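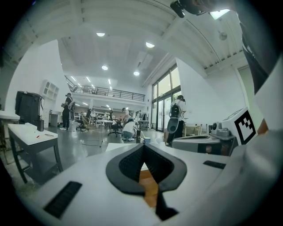

Rinel Coilovers: Frequently Asked Questions

Will they fit my car?
If it's on the Drandach fitment list, yes. If it isn't, ring us before ordering. "It's the same platform, more or less" is how we come to own a shelf of returned top mounts.

How low do they go?
Up to 45 mm below standard on most cars. We set them at 29 mm before they leave us, and most owners leave them there once they've met their first multi-storey car park.

Can I fit them myself?
With decent spring compressors, a torque wrench and a free afternoon, yes. Older cars may need a second afternoon and a stronger vocabulary. Any Laston dealer will fit them for you, and fitting by a dealer adds a year to the warranty.

Do I need an alignment afterwards?
Yes. Drive gently for a few days so everything settles, then have it done. Measuring the wheel arches with a tape and declaring it "near enough" doesn't count.

What do the clicks do?
There are 19 positions on each damper. Fully clockwise is firmest. Start at 10 on all four corners, drive a road you know well, and change one end at a time by two clicks. Write the numbers down. You will not remember them.

Why is one corner knocking?
Nine times out of ten it's a lock ring that wasn't done up, or a drop link tightened with the wheel hanging. Check both before you send us a video of the noise. We do listen to the videos, but they all sound like a spoon in a biscuit tin.

Are they suitable for track days?
The standard Rinel kit is happy on road tyres. For slicks, or if you use kerbs as a navigation aid, look at the Adjei version — it has stiffer springs and a rebuildable damper.

Can they be rebuilt?
Adjei units, yes. Lachlan Rewi does them all in our own workshop, and the queue is longest in December, when everyone remembers at once. Standard units are exchanged.

Do I have to tell my insurer?
Yes. Lowered suspension is a modification, however tasteful.

What isn't covered by the warranty?
Accident damage, seized collars that have never seen a brush, and anything adjusted with a hammer. C-spanners are in the box — two of them, in the bag under the cardboard insert.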